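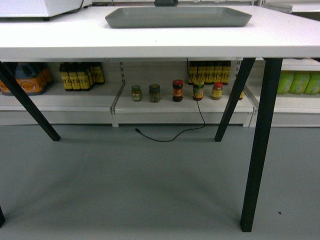 Andside Lockbox 14
Electronic key box for home showings

Every key box maker promises that theirs will sell the house faster. It won't. A key box holds a key. The questions worth asking are whether it opens in the rain with an impatient buyer standing behind you, and whether you can find out later who went in.

The Andside 14 does both well enough that we stock it. The log keeps the last 653 openings, with the time and the agent's code for each. Codes can be set to expire at a given hour, so a showing that ends at 5:30 p.m. ends at 5:30 p.m.

What we don't buy is the "buyer interest score" in the app. It counts visits and turns them into a grade. Rigoberto Salazar in our Murnska office had a listing graded "hot" in June that drew 32 visits and no offers. Leave that page alone and call the agents who came through.

Specifications
Holds: up to five house keys, or two keys and a garage remote
Shackle: fits door knobs and most railings, not lever handles
Battery: replaceable, one included
Codes: up to 51 active at once
App: needed for setup, optional after that

The maker says the battery lasts two years. Ours have needed changing sooner on busy listings, so keep a spare in the car.

Compared with the Luik
The Luik is cheaper and lighter. It also has no log, and sellers do ask. For a vacant house with one agent, save your money and get the Luik.

Agent comment
"Fine box. Ignore the brochure." Elvira Chávez

Sold singly or by the case. Wall bracket sold separately.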